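4. Pairing your Trundby label printer

Right, the box is empty and the Lovden app is on your phone, so we can get going. I do all my set-ups at a table against a plain wall, with the plug in easy reach.

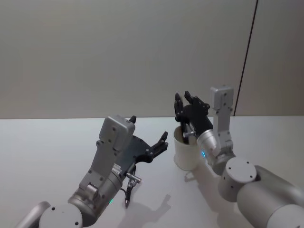 White tabletop, light grey wall behind.

Step 1. Drop in the roll with the loose end facing you. A full one gives you 400 labels (I got through my first in a week!).

Step 2. Hold the power button for 5 seconds, then let go and wait for the beep.

Step 3. Open the app, tap Add Printer and pick Trundby 328 from the list. Mine sat quite far down, so do scroll.

Note: keep a pen handy, as the pairing code vanishes rather quickly and I always forget it.

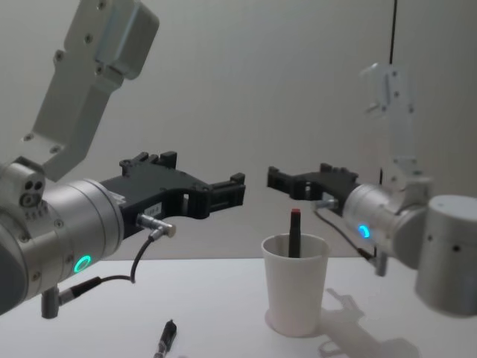

Step 4. Type in the code and press Join. If the app sulks, close it and go back to step 2.

Caution: never tug a stuck label out through the front slot. Switch off, lift the lid and ease it back the way it came.

Now print a test label. I use size 17 for jam jars and spice tins, and it reads nicely from across the kitchen.

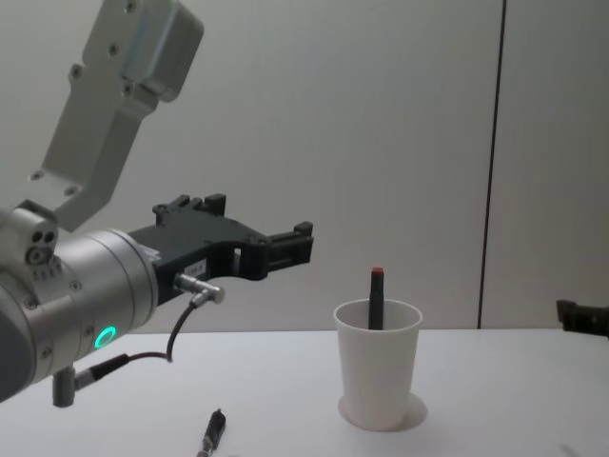

If the print looks faint, nudge the darkness up one notch and try again before you go any higher.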